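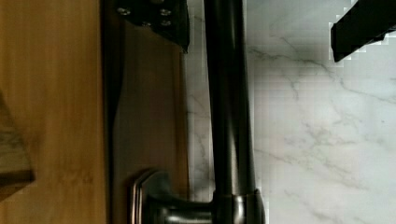

Kiros Adugna reckons the wrist view is fine as it is and the club should stop moving the camera. I disagree, so I'm moving this out of the build channel.

Task is the faucet lever for the June demo. Arm is Nukow, policy trained on 270 episodes. Approach is repeatable. The failure is in the last part of the reach: fingers close short of the paddle and the lever stays where it was. 8 misses in 30 trials last night, same start pose each time.

My position: the bracket plate takes up too much of the top of the view, and the finger only comes in at the upper right corner. The policy gets very little finger to relate to the lever, which is down at the bottom. I want to tilt the camera 3 degrees and re-record.

**wedgelock**

---

**tmoss_arm**

Tilting invalidates all 270. Who is re-recording them? Last batch took three evenings.

Look at the background first. The lever is dark bronze and its tip sits over brown wood. The neck has white marble behind it and stands out fine. If the policy is weak on the tip, I'd check contrast before geometry.

---

**Kiros Adugna**

Agree with tmoss. Also, the marble near the neck is breaking up into blocks, and the finger outline is stair-stepped. That's compression. Raise the bitrate in the Wakach recorder and compare before anybody touches a screw.

---

**wedgelock**

Bitrate is a fair point and I'll test it. I don't think it explains misses that are all short in the same direction. Compression should scatter them.

---

**pid_or_bust**

Did anyone redo the hand-eye calibration after the plate was swapped? The file in the Ayele repo still has the old plate offset in the header. A constant offset gives you short closes every time.

---

**tmoss_arm**

The policy doesn't read the calibration. Pixels and joint angles in, joint deltas out.

---

**pid_or_bust**

The scripted pre-grasp reads it. The policy takes over from wherever that leaves the arm. If the handoff pose is off by about a centimeter from what was recorded, you're outside the training data before the first inference step.

---

**wedgelock**

OK, that one I had not checked. Diffed the files. Episodes were recorded on the old plate, the trials ran on the new one, same header in both.

Plan:

1. Recalibrate with the new plate, rerun 30 trials, no other changes.
2. Bitrate up, another 30.
3. Tilt only if 1 and 2 do nothing.

---

**Kiros Adugna**

Fine with that order. Log the handoff pose for each trial this time. Fluka has the logging script, branch `pose-dump`. I still vote no on 3.

---

**tmoss_arm**

Same. I can run step 1 after 4 pm if the bench is free.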